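Meireles Table Cloth in Charcoal, reviewed after a summer of laundry

I never thought I would have opinions about a cloth for folding clothes on, but after three months with the Meireles I find I have quite a few, so put the kettle on!

I do all our folding on a big work table in the back room. For years I folded straight onto the bare top, and everything slid about. T-shirts were the worst for it (you get one sleeve tucked in and the whole thing sets off towards the far side), and I'd always end up with a little drift of fluff along the edge. I tried an old bath towel for a while, but the loops made everything lumpy, and then a Rorance felt mat, which was lovely to touch but far too small for anything bigger than a pillowcase.

The Meireles came from the Cuvville shop at £19, in a plain cardboard sleeve with no plastic, which I was pleased about. It had some fierce creases from being packed, and a warm iron took most of them out. I chose the charcoal because the cream looked as though it would show every cup of tea I've ever put down in the wrong place, and I do put them down in the wrong place.

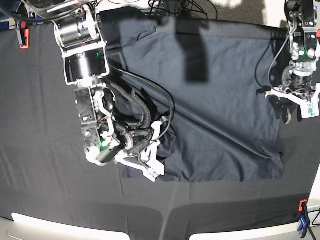

Navy cotton on the charcoal cloth, still to be smoothed out.

Cotton is where it does best. It has just enough grip that you can lay a shirt out, pull the hem straight and find the shoulders still where you left them. Jumpers are fine too. Silky things still wander, though less than they did, and I've more or less given up on my one slippery blouse and put it on a hanger.

My main grumble is the colour, and I only have myself to blame there. Dark clothes on a dark cloth are hard work in the evening, and I've lost more than one black sock that was lying right in front of me. If your wash is mostly navy and black, like ours, do think about the cream after all, tea or no tea. It also picks up pale lint, so I go over it with a roller before I start.

Washing has been easy. Mine goes in at thirty with the towels and dries flat over the banister, and it hasn't faded that I can see. The hem has started to pucker a little at one corner, but an iron sorts it.

Four stars from me, and I've already ordered the cream one for the spare room.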